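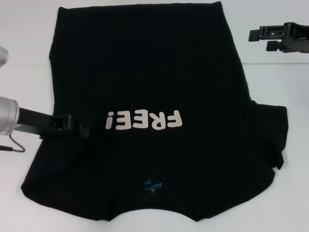

Home Reviews Laundry Kitchen Archive Contact

2020-08-11
Salvador Azevedo

Zonov Hunden handheld steamer

The Hunden is the smaller of the two Zonov steamers and the only one with a removable tank. I bought mine in June to replace an iron with a failed thermostat, and have used it on cotton knits, two linen jackets and a set of curtains.

Rated tank capacity is 300 ml. I filled it with 300 g of water on a kitchen scale, ran it until the pump lost prime, and weighed what had left the tank: 282 g. The remainder sits below the pickup tube and has to be poured out by hand. The manual asks for this after every session and it should be taken seriously, as Vinaddale tap water is hard and the pump has no filter.

Heat-up takes 40 seconds from cold. The indicator goes from red to green when the plate reaches temperature, but the first pulse of steam still carries droplets. Point it into the sink for a moment, then start on the fabric. Output after that is even and the trigger can be locked — a small sliding tab under the handle, stiff when new.

Performance depends on the material. Cotton jersey relaxes in one or two passes, and printed areas can be done from the inside without touching the plate to the print. Linen needs the plate in contact and some tension on the cloth. Pressed creases in trousers are beyond it. For those you still want an iron and a board.

Dark fabric is a fair test of any steamer, because mineral residue dries as pale specks. With tap water I got specks on the second tank. With distilled water I got none. 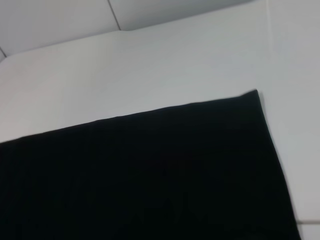
Kinga Borbély disagrees about the distilled water. She has run the same model on a half-and-half mix with tap water since she bought it, gets no marks on black cotton, and says the specks come from leaving the tank full overnight. I had done that once, so she may be right.

The cord is long enough to reach the top of a door from a floor-level outlet. The tank latch is the weak part: it has visible play, and a spare has to be ordered through Zúñiga, the parts distributor. The brush attachment pulls threads on loose knits and mine has gone back in the box.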